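Storing Household Liquids and Bottled Products Safely

Reading time: 4 minutes

Print this page | E-mail this page

Most households keep a variety of cleaning fluids, oils and craft liquids in plastic bottles. The Jekthorpe Home Advice Service recommends that all such products be reviewed twice a year, and that February and the end of summer are suitable times. Clear a table before starting and bring the bottles to it a few at a time.
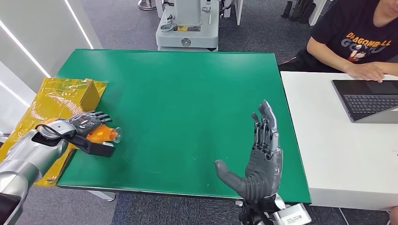 Page last changed: February

Residents should begin by reading each label. Products whose labels have become illegible must not be used, decanted or poured down a sink. They may be taken to the household chemicals counter at the Sullora Road depot, which accepts up to 8 containers per visit. No single container may hold more than 4 litres.

Bottles should remain closed while they are being sorted. Wipe the outside with a damp cloth, paying attention to the thread beneath the cap, where residue tends to collect. 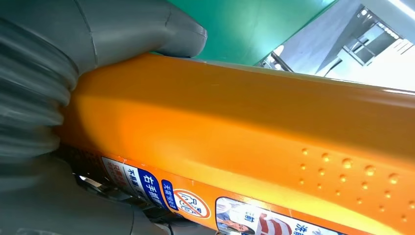
An orange plastic bottle.

Never transfer a cleaning product to a bottle that once held food or drink. Where a smaller quantity is wanted for daily use, 300 ml dispensing bottles are sold at the Daneshvar hardware counter. Each should be marked at once with the product name and the month of filling — a strip of masking tape is sufficient.

Shelves for liquids should be fixed below eye level and at least 40 cm from any heater or boiler. Bleach and acidic descalers are to be kept on separate shelves.

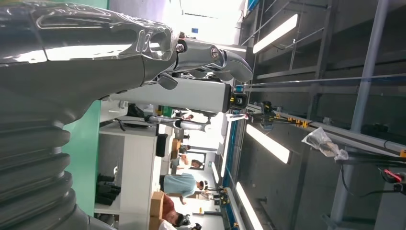
Overhead lighting indoors.

Good lighting makes labels easier to read and spills easier to notice. A dark cupboard may be improved with a battery lamp fitted inside the door frame. Lamps should be wiped with a dry cloth only.
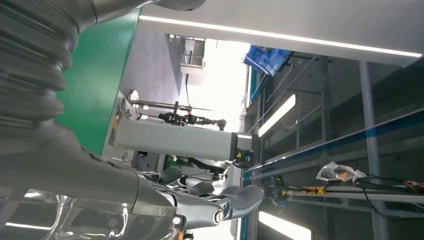 A light strip along a white ceiling panel.

Small spills of washing-up liquid should be lifted with paper towel before any water is applied. For oils, cover the area with cat litter, leave overnight and sweep up in the morning.

Related items
Removing Limescale from Taps
Care of Painted Shelving
Potetti Jars: Cleaning the Seals
Depot Opening Hours, Sullora Road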